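## 4. Building the two-arm sorting station

The station described in this section was built in the shared workshop at Cillport, on one bench which we could keep for ourselves during the whole project. The task is simple to say: household objects lie on a table between or beside two baskets, and the arms have to put toiletries in one basket and food and drink in the other. The control program, Illow, runs on a desktop computer that one of us brought from home.

We started the mechanical work in February. The arms were bought used, and the fingers were the part that we changed most. The first set had smooth inner faces, and round objects slipped out when the arm turned. The present set has a fine knurled pattern on the inner face. The long opening in the body of each finger was kept from the first drawing. Figure 1 shows the fingers open over the black cloth, with a basket on the right and a large white bottle lying on its side at the left.

**Figure 1.** The knurled fingers in the open position, seen from the wrist.
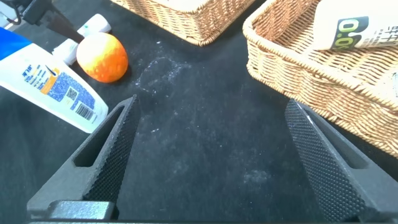 *T. Griffiths, corresponding author and workshop member*

### 4.1 Table and baskets

We selected a black cloth for the table so that light objects would stand out well. This choice has one cost which we did not expect. The cloth holds dust, and pale marks collect on it where objects are put down often. In the early tests Illow treated some of these marks as small objects and sent an arm to take them. We now brush the cloth before every session, and the program ignores every region smaller than a limit which we set by hand.

The two baskets are rectangular and woven. In the arrangement of Figure 2 they are side by side at the far edge, the left one with toiletries and a light blue mug, and the right one with food and drink, among them two oranges. The weave gives a busy background, and for this reason an object is harder to separate from the basket than from the cloth. The mug belongs to neither group. We assigned it to the toiletries side in the object list and did not change this later.

**Figure 2.** Both baskets with objects inside, and the two arms at the sides. 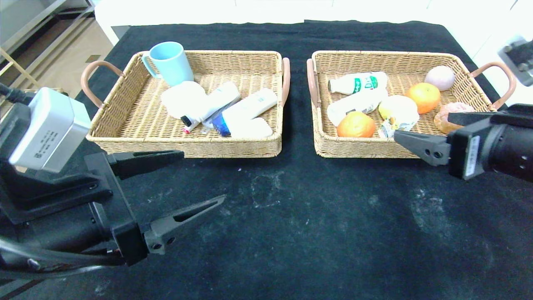 *Can the station be built without a machine shop?*

Most of it needs only hand tools, a drill and a flat bench. The finger faces are the exception, and we paid a local shop, Teltodine, to cut the pattern.

The cables took more evenings than we had planned, six in total. In the first layout they were fixed too close to the wrist and pulled on the connector when the arm reached far. The present layout leaves a free curve behind the wrist.

### 4.2 Approach to round objects

For a round object, the gripper comes from above with the fingers open, and the object should be between the tips before the closing starts. If it is not well centered, the first finger that touches it pushes it away. Figure 3 presents an orange on the cloth with the fingers open near it. It is closer to the left finger, and such a position requires a small correction to the side. A lemon and a small white carton tipped on its side are also on the cloth, and the correction must not bring the right finger into the carton.

**Figure 3.** Orange between the open fingers, with other objects near.

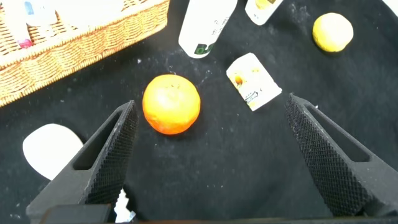
### 4.3 Holding smooth containers

Smooth plastic containers were the second difficult group. A domed cap offers little flat area to the finger, and the container can rotate in the grip. We increased the closing force in small steps and tested each step with 60 grasps on the same bottle, filled to 200 g. The lowest force that kept the bottle in all grasps was then used for the full class.

In Figure 4 a blue-and-white container is held between the two fingers in a tilted position, with the right finger against the underside of the blue cap. We accept a tilt of this kind. The basket is wide, and the final angle of the object is not part of the task.

**Figure 4.** Container held at an angle above the cloth.

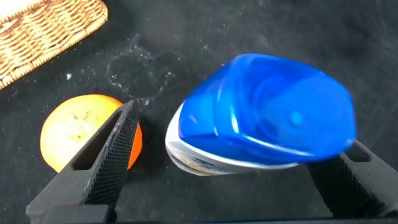
*Reading time of this section: 2 min*

### 4.4 Remaining limits

The station does not yet handle very soft objects in a reliable way. The closing force is selected by class, and a bread roll and an orange are both in the food class, so the roll is pressed more than it needs. A force table for each object would be better, but it has to be filled by hand, and we have done this only for the bottles.

The second limit is the space between the arms. When both arms go to the same basket, Illow stops the right one until the left one is back in its rest position. This rule is safe and slow. The drawings of the fingers and the cable layout are kept in the workshop folder together with the object list.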